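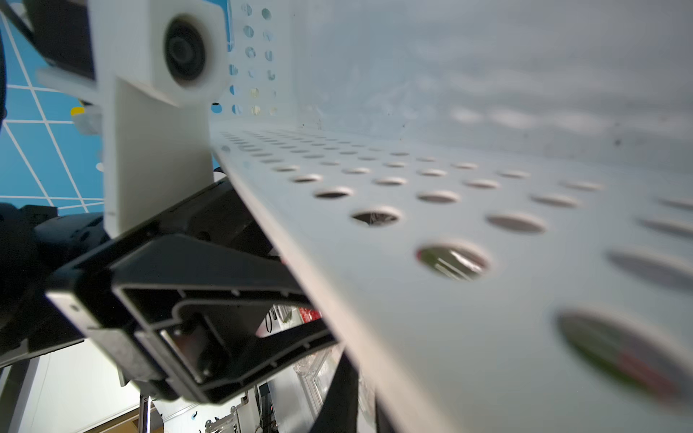 Figure 2. Wrist camera view at the perforated shelf, with the gripper finger under the near edge of the panel.

Unit 4: Depth gaps and contact planning near perforated surfaces

In the last unit we planned motions above a plain table, where the depth map was nearly complete. A shelf with holes is harder. Look at how the holes change with distance in Figure 2: close to the camera they are large and blurred, and at the far edge they become small, tight rows. Colours from below come through some of them. For a person this is one flat sheet. For a plane-fitting routine it is a surface with many points that belong to something else.

What goes wrong in the default pipeline

The Molludeo planner receives a point cloud and builds a collision map from it. With the default settings, a point seen through a hole is treated the same as a point on the sheet. In our test log one cloud had 1,579 such points, and the fitted plane was pulled down at the near side. The planner then believed there was less free space under the shelf than there really was, and it refused the approach.

The rim is more useful. It is thin and bright, and it gives a straight line to fit. We fit this line first, then the plane, and we keep only planes which contain the line.

Steps for the lab

Open the Lehtinen workspace and load the shelf recording. Mask the finger and the white mount before any fitting - the mask file is in the Humero folder. Run the line fit on the rim. Run the plane fit with the line as a constraint, and remove points below the plane from the sheet model. Do not delete them from the map, they are still obstacles.

Then plan the finger approach again, with the tip allowed under the edge but not touching it. Save both plans.

Questions to prepare

Why does a very low viewing angle make the plane fit less stable?
What would you change if the rim was dark and the background was dark also?
The back wall has holes too. Does it need the same treatment, if the arm never goes near it?

Write your answers on one page and bring them to the Wevivdale lab session in December.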